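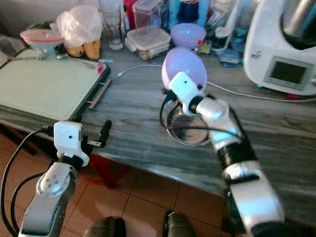 When I moved to Gedbridge, in February, the kitchen was the last room I unpacked and the first one that became full. I had two boxes for the kitchen. After 26 days I counted the things on my counter one evening, I don't know why, and then I stopped counting and made tea.

I come from a country where the kitchen counter is mostly kept bare. My mother wiped hers after every meal and then hung the cloth over the tap, and if you left a cup there she asked you if the cup was going somewhere. In the American apartments I have visited, the counter has another life. It is where the bananas live. It is where the phone is charged, where the mail waits, where a plastic bag from the store lies for two days before it is folded or thrown. I wanted to write about this for a long time, and this spring I asked neighbors and friends of friends in Gedbridge to let me into their kitchens. I asked them not to clean. Most of them cleaned anyway, a little.

**The fruit goes first**

In almost all the homes I visited, bananas were on the counter and not in a bowl. There was often a bowl near them. A white one with a red rim stays in my memory, it stood at the back next to a crumpled bag, with the bananas lying directly on the counter close by. I asked in several homes why the fruit is outside the bowl and the answers were all practical. The bowl is for salad. The bowl is too deep and the bottom ones go brown. The bowl was a gift, and so it is used only for guests.

I have now accepted the bananas. They need a place with air, and they should be seen, otherwise they become banana bread. What I would change is the neighborhood. If they lie just behind the cutting board, you must reach over your work to get them, and you push them farther back each time you chop something. A hook under the cabinet costs very little. I bought mine at Flandano, the hardware store by the bus station, and it took me ten minutes with a screwdriver, with one mistake.

**The board that never leaves**

The cutting board is the center of the counter, and it is also the thing that takes the most space. Big boards are wonderful to work on. I like the pale plastic ones with a dark border, they are easy to wash and you see quickly if some onion is left. But a big board lying flat becomes a second counter on top of the first one. People put the keys on it, and the letter from the dentist.

One couple on Sheehan Street keeps their board standing behind the faucet, and they take it down only for cooking. They told me it changed their evenings, and I thought this was too much to say about a board. Then I tried it at home. I got back almost half of my working space, and I noticed that I wiped the counter more often, simply for the reason that I could reach it.

If your board must stay flat, leave it empty at night. This is the only rule I kept from my mother's kitchen and I am not strict with any other.

**Cables**

I did not expect to write so much about cables. In the kitchens of my childhood there was one, for the radio. Today a white charging cable crosses the counter in many homes, going between the food and the appliances, and under something heavy before it finds the outlet. It is always white, and on a gray and white marble pattern you can hardly see it until you pull it with your sleeve.

I am not against charging the phone in the kitchen. The recipe is on the phone, and the music also. But a cable and a cutting board should have some distance between them, and water should be far from both. What worked in my kitchen:

- a short cable, just long enough to reach from the outlet to the corner
- one clip on the wall tile, so the free end doesn't fall down
- the phone on a small shelf, standing, and never beside the sink

The shelf is from Gideck, who make kitchen fittings in a workshop outside town. It was the most expensive thing I bought for this article. I could also have used a mug, and in the first week I did.

**The small things without a home**

Then we come to the category I love most. A plastic egg in purple, in June. A thin wooden stick, kept maybe to test a cake or to stir a paint sample. Some little pink thing that I could not name. A round piece of shiny steel which can be a lid or a shallow bowl, depending on who is hungry.

Every kitchen had such objects, and when I asked about them people became shy, or they laughed. I think these things come to the counter since it is the height of the hand. You carry something from another room, the telephone rings, you put it down. It can stay for months. A plastic egg is light, it rolls, it is moved a bit to the left when dinner is prepared and a bit to the right when the dishes are dried.

The organizing books tell you to throw such things away, or to ask if you need them. I find this a little cold. I prefer a box. Mine is an old biscuit tin and it stands at the end of the counter. Everything small that has no business with food goes in, and on the first day of the month I open it and carry the things home to their rooms. Last month it had a button, some birthday candles, a key that fits no door I have, and a pen from a bank.

**How much should be left**

I asked a woman who has cooked in the same apartment for most of her life how much free counter a person needs. She put both her hands flat on the stone, side by side, then moved them apart to the width of her shoulders. So much, she said, and the rest can be a mess.

I measured it afterwards on my own counter, with a tape, and it was around 26 inches. Since then I keep this piece free, between the sink and the stove. The rest has the kettle, the biscuit tin, a plant that is not doing very well, and from time to time a plastic bag that I will fold tomorrow.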